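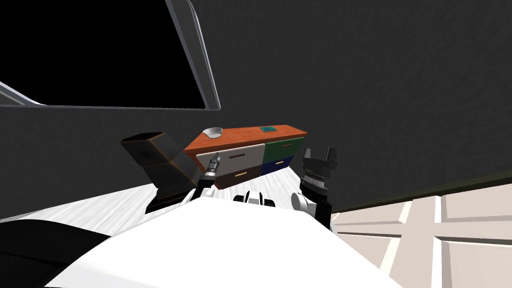
Lalit Mishra spent four years on The Maltota File, a documentary about the theft of a payroll from a cannery and the night guard who was convicted of it. The film runs for 102 minutes and has no narrator.

"I recorded one and took it out," he says. "It told people what to think before they had heard from anyone."

The case went to court in a single week. The guard, Adel Samir, served 40 months and has always said he was in another building. Mishra first read about it in a local paper and wrote to Samir the same month. He got a reply in November, two pages long, mostly about the food.

"He didn't ask me to clear his name. He asked if I had read the transcript. I hadn't, so I went and got it. It was 1126 pages."

Much of the film comes from that transcript, read aloud by people who were there. Lwazi Hlongwane, who sat on the jury, reads the part where the timesheets are discussed. He stops twice.

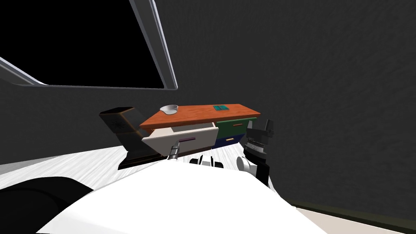 The interviews

Mishra filmed most of the interviews in people's homes, with one camera and a sound recordist, Rachid Abdel Rahman. The retired detective agreed to talk, then changed his mind, then rang back.

"He gave us an hour. He was polite and he didn't move an inch. I kept nearly all of it."

He won't say whether he thinks Samir did it.

"I've changed my mind more than once. If I put my view in, that's all anyone would ask me about."

Samir has seen the finished film once, at Mishra's flat. He asked for one date to be corrected, and it was.

The Maltota File is streaming on Wover now.

Filed under: True Crime, Documentaries, Interviews

Related
The Belhaj letters: an episode guide
Five court films to watch this month
Review: The Gisard Road Fire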